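# About the Fulwood Robotics Club

Hello! I'm Ariel Tiongson, and I've been running the robotics club at Fulwood since the days when it was me, a box of motors and three very patient Year 9s. We've grown a bit. There are 30 of us on the register now, from Year 8 up to the sixth form, and we meet after lessons in the long room behind the design workshop (follow the noise, or the smell of toast).

We're a club, so there are no marks and no homework, and you don't need to be taking computing or be any good at maths. Some of our best people came along because a friend did and they didn't fancy the bus on their own. If you can turn up, share a bench and put the hex keys back in the right tray, you'll be fine. Please do put the hex keys back.

Most of the year goes on one big project, and at the moment that's Kuvow, our sorting and pushing project. The idea is simple to say: put some coloured wooden blocks on a board, tell the arm which one you want moved and where, and have it slide the block there with a plain straight rod. No gripper, no fingers. It sounds easy until you try pushing a pencil across a desk from one end and watch it swing round. Now do that with a heart! 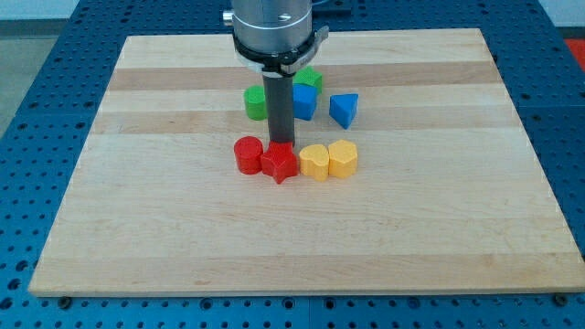 Shapes are where the arguments start. Cubes are everyone's favourite, as they have nice flat sides to shove against. Cylinders have their own ideas. The star has split the club in two - one lot want to press down from on top and drag it, the other lot think that's cheating and want to nudge it along from the side. I've stayed out of it. Both teams are writing their own version and we'll see which one Raed prefers.

Raed Matar is our other adult, by the way. He teaches physics and looks after the safety side, so he's the one who'll show you the stop button before you're allowed to touch anything else. He also set the Kuvow challenge: 100 pushes in a row, with every block ending up inside its chalk circle. Our best run so far is 73. We were all standing up by the end of that one and somebody knocked over the squash.

In December we take whatever we've got to Wurkuria, the schools' robot meet, where each club gets a table and a slot in the main hall. Last time we came away with the Rizk Cup for best written logbook, which I was prouder of than the students were. They wanted the one with the trophy shaped like a spanner. The logbook had 556 entries in it and a good few of them just say "why".

New members can join at the start of any half term. Come and find me or Raed in the workshop at lunch, or just put your head round the door once lessons finish. Bring a pen, tie your hair back if it's long, and have a go at steering the arm by hand on your first visit - everybody does.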